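로봇 조작 실습 수업 노트: 봉투에서 물건 꺼내고 넣기

안녕하세요, 지난 시간에 그리퍼 영점 잡느라 다들 고생 많았어요. 이번 주부터는 드디어 종이봉투 과제로 들어갑니다! 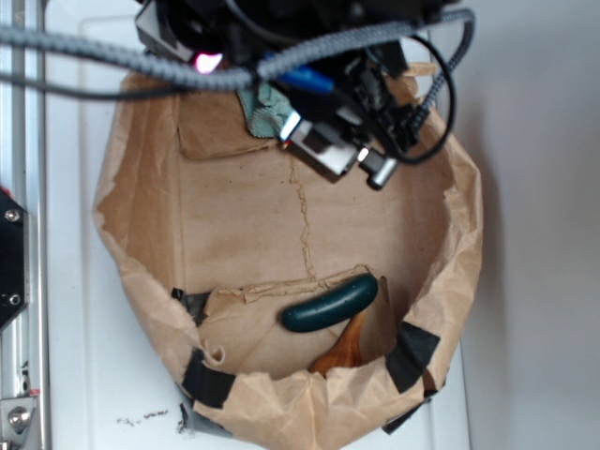 평평한 판 위에서 블록 집는 건 이제 다들 잘하잖아요. 그런데 봉투는 이야기가 좀 달라요. 벽이 있고, 그 벽이 흐물흐물하고, 안쪽에는 그늘이 집니다. 저도 처음 해 봤을 때 손목 각도를 조금 잘못 줬다가 봉투를 통째로 들어 올린 적이 있어요(그날 조교실에서 한참 웃었습니다). 그래서 봉투를 다룰 때는 테이프부터 챙기세요. 입구 가장자리에 검은 테이프를 덧대 두면 모양이 훨씬 오래 가고, 바닥 쪽도 흰 판에 붙여 두면 밀리지 않아요.

이번 주에 쓰는 프로그램

제어는 계속 Terka로 합니다. 기록은 Vullidel에 저장하고요. 버전이 섞이면 궤적 파일이 안 열리니까 수업 전에 꼭 업데이트해 두세요. 조별 저장 폴더 이름은 Mendes로 시작하게 맞춰 주세요. 제가 채점할 때 그 이름으로 검색합니다.

진행 순서

1. 홈 위치로 보낸 다음 케이블이 어디 걸리지 않는지 눈으로 봅니다. 손목을 크게 돌릴 때 특히요.
2. 봉투 입구 중심을 기준점으로 찍습니다.
3. 속도 제한을 25퍼센트로 걸어 두고 수직으로 내려갑니다. 기준점 위 300mm에서 한 번 멈추세요.
4. 물건을 하나만 집고 똑바로 올라옵니다. 옆으로 빼지 마세요, 입구에 걸립니다.
5. 다시 넣을 때는 바닥 가까이까지 내려가서 손가락을 엽니다.

물건마다 느낌이 많이 달라요

천은 제일 쉬워 보이는데 은근히 까다롭습니다. 잡기는 잘 잡히는데 아래로 늘어진 자락이 봉투 안쪽 면에 쓸리거든요. 작은 천이라도 가운데를 잡느냐 귀퉁이를 잡느냐에 따라 늘어지는 길이가 꽤 달라지니까 둘 다 해 보고 비교해서 적어 주세요. 고무 느낌의 길쭉한 물건은 힘을 조금만 줘도 되는데, 양 끝이 둥글어서 끝을 잡으면 쏙 빠져나가요. 나무로 된 물건은 다른 물건 밑에 깔렸을 때가 문제예요. 이럴 때 무리해서 밑에 있는 걸 먼저 당기지 말고 위에 놓인 것부터 치우는 순서로 짜 보세요. 순서를 어떻게 정했는지가 보고서에서 제가 제일 궁금한 부분입니다!

그리고 종이 접힌 부분이랑 이음매 조심하세요. 깊이 값만 믿고 내려가면 접힌 종이를 물건으로 착각하는 조가 꼭 나옵니다. 컬러 영상이랑 같이 보면 훨씬 나아요.

기록과 제출

조마다 14회씩 시도하고, 실패한 것도 지우지 말고 다 남겨 주세요. 실패 기록이 있어야 다음 시간에 할 이야기가 생깁니다. 메모는 길게 안 써도 돼요. 어디를 잡았는지, 어디서 걸렸는지 정도면 충분합니다. 보고서는 2쪽 이내, 수요일 수업 시작 전까지 올려 주세요.

성적 이야기도 잠깐 할게요. 성공률이 낮다고 점수가 깎이지는 않아요. 대신 원인을 "로봇이 이상함"이라고만 쓰면 깎입니다(작년에 정말 많았어요). 손목 각도였는지, 힘이었는지, 기준점이었는지 좁혀서 써 주세요.

학기말 Stollmont 교내 대회에 나갈 조는 봉투 과제 궤적을 그대로 가져다 써도 됩니다. 대회에서는 물건 배치가 매번 바뀌니까 위치를 숫자로 박아 넣지 말고 변수로 빼 두는 게 편할 거예요. 참가 신청서는 강의 게시판 자료실에 올려 두었습니다.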